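Haugland Print and Paper Group
Minutes of the meeting held 5/2/26 in the Cilley Room

Chair: Valter Granström
Apologies were received from two members. The minutes of the previous meeting were agreed and signed.

1. Matters arising
The cutting mat has been replaced. The key to the plan chest is still missing and the chest will stay unlocked until the next meeting.

2. White sheets
The group still holds most of the 2000 white sheets bought from Jasden last July. Members had complained of marks showing up once a sheet was in use, and the chair asked for the stock to be looked at before any more was handed out. The lower shelf was agreed to be the worst place for it, being next to the door and level with people's boots.

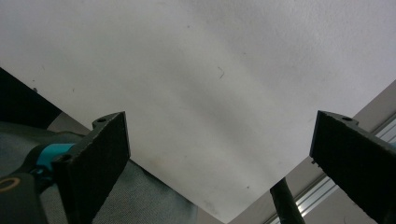 Item 2: white sheet with a fibre near the middle and a faint brownish smudge.

It was felt that a stray hair or fibre can be brushed off and is no reason to reject a sheet. Smudges are another matter. Marked sheets are to go in the tray by the sink for test prints and backing, and clean ones back in the wrapper with the flap folded under. Hands to be washed before handling either.

The chair will write to Jasden and ask whether they would take back unopened packs. There was some doubt that they would after this long.

3. Storage
Moving the paper to the top shelf was agreed. The Bunine inks will have to come down to make space. One member asked for a step stool and this was left with the chair.

4. Money
The balance stands at 652. Room hire is paid to the end of July. No new paper to be bought until the current stock is used.

5. Open evening
There are 12 places. Tables to be covered beforehand and test sheets used for the first prints.

6. Any other business
The left-hand tap is dripping again. Reported to the office.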